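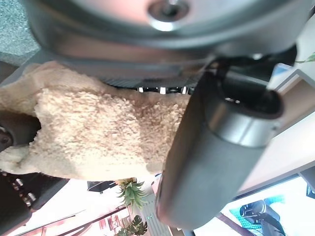
Gripper fingers against a beige, fluffy fabric item.

Can a robot arm take over soft-goods sorting in a linen room?

Asked in: Home and Workplace Automation
Viewed 901 times

Our residence in Roddale provides laundry service for 59 households. Staff sort towels, throws and fleece items by hand before folding. Management has asked whether this step could be assigned to a machine before the next budget review in October. We would appreciate replies from members with direct experience. Our questions concern thick or fluffy items in particular, as the flat sheets already go through a folding machine without difficulty.

Submitted by: Linen Services, Roddale

3 answers

Answer 1 (marked as accepted)
Our department ran a trial of a single arm with a two-finger gripper at the Tisberg site. Picking one item from a bin was satisfactory: 92 of every 100 attempts ended with the item in the correct cart. Folding was not satisfactory. Thick pile hides the edges and corners, and the arm would often take hold of the middle of a throw and lift it in a bundle. Two throws lying together were frequently treated as one.

Members considering a purchase should request a demonstration with their own textiles. Sample towels supplied by a vendor are generally thin and of one color. Please also ask who clears a stoppage. At Tisberg an attendant remained within reach for the whole shift, and the labor saving was therefore small. Sorting may be worth a trial. Folding of fleece should stay with staff for the present.
Svitlana Kushnir, Textile Operations

Answer 2
We were quoted a success rate of 95 percent by Pandinov for a similar task. The figure applied to hand towels only. Please read the terms.

Answer 3
Sial has a folding machine. I have not used it. A wider table may also help.

Comment from the original poster: Thank you. We will request a demonstration using our own throws and will limit the inquiry to sorting.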